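# Leltton Kitchen Episodes: data card and recording rules

7 min read

Version of 2018-07-11

## Summary

Leltton Kitchen Episodes is a set of 892 simulated manipulation episodes in domestic kitchens. Each episode contains one arm, one gripper and one stated task. The set was produced at Rakow to test whether written rules for robot work in the home can be checked from recorded data alone. It is meant for people who write or apply such rules, and for those training policies that will be judged against them.

Of the 892 episodes, 643 are released as the main split. The rest are held back for scoring and are not part of the download.

## Contents of a record

Each record holds:

- a task line in plain English
- joint positions, joint speeds and gripper opening at every step
- rendered colour views of the kitchen
- the pose of every movable object
- contact events, with the two bodies involved and the peak force
- a rule log, described below

Joint values are in radians. Lengths are in metres and forces in newtons. Object poses are given in the world frame, with the origin at floor level under the base of the arm. Records made with the older exporter used the gripper frame for poses. These were converted in October and carry the flag `pose_converted`.

## The rule set

The rules are kept in a separate file, `rules.txt`, so that they can be revised without a new release of the episodes. There are 13. They fall under 3 headings: approach, contact and restoring the kitchen.

**Approach.** The arm must not pass over a knife block, an open flame or a filled vessel unless the task line names it. Where a clear path exists, the planner must take it even if it is longer. Speed is limited near furniture with an open door, and the limit applies to every link of the arm as well as the gripper. Checking the gripper alone was the most common fault in the first draft of the checker.

**Contact.** Any contact between the arm and an object not named in the task is logged. Light contact with a rack, tray or drawer front is a minor event. Contact with glass is a major event at any force. A grasp on an open vessel must be taken from the side or by the rim, and the vessel must be held level until it has been placed or the task calls for it to be tipped.

**Restoring the kitchen.** Doors and drawers opened by the arm must be closed by the arm before the episode ends, unless the task line says otherwise. A door that was open at the first step may be left open. Objects moved to clear a path must be put back within the tolerance given in `rules.txt`.

The dishwasher family is the one most often used for checking the approach rules. A lowered door takes up floor space in front of the cabinets, and an extended rack puts thin wire between the gripper and its target.
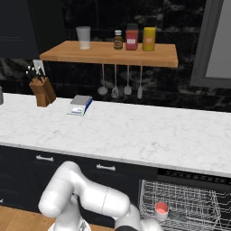
*Dishwasher family, kitchen with marble worktop. Arm reaching towards the rack and a cup with a coral-pink interior.*

Records in this family should be read with the following points in mind. The rack is modelled as a rigid body on a slide. Its wires have collision shapes, but these are slightly thicker than the drawn wires, so a contact may be logged where the render shows a small gap. The logged contact is the one that counts. The lowered door is treated as furniture, and no load may be placed on it.

Items on the worktop and shelves are set out from a fixed list of layouts. They are not scattered at random. Earlier trials with random layouts gave many kitchens that no household would keep, and the approach rules could not be judged fairly in them.

## Rule log

For each step the log gives the rule number, the state (`clear`, `minor` or `major`) and the link or finger concerned. An episode with any major event is marked `fail`, whether or not the task was completed. An episode with minor events only is marked `pass_with_notes`.

Failed episodes are kept in the release. Users who train on the set should filter by the `outcome` field. Users who write checkers should not filter at all, as the failed episodes are needed to test them.

Where the checker and a human reviewer disagreed, both results are stored and the reviewer's result is used for `outcome`. The most frequent disagreement concerned the word "over" in the approach rules. It now means any part of the arm inside the upright column above the object, up to the ceiling.

## Limits

The episodes are simulated. Friction, cable drag and sensor noise are simplified, and liquids are not modelled. A pass under these rules is not evidence that a real machine is safe, and the set must not be cited in place of a risk assessment.

No people or animals appear in any episode. Rules on shared space are therefore outside the scope of this release.

All kitchens have fitted units and a level floor. Results should not be carried over to freestanding units without further tests.

## Related sets

The Bermúdez set uses the same record layout but covers laundry tasks. Its rule numbers differ, and the two logs must not be merged without the mapping table in `tools/`. The Potov checker reads both formats. Use its strict mode for any figure that will be published, and state the rule file version beside the figure.

## Changes and reports

Faults in the records should be reported with the episode number, the step and the rule number. Requests to change a rule are handled separately and need at least one episode in which the present wording gives the wrong result. Corrected records keep their episode number and receive a new revision letter.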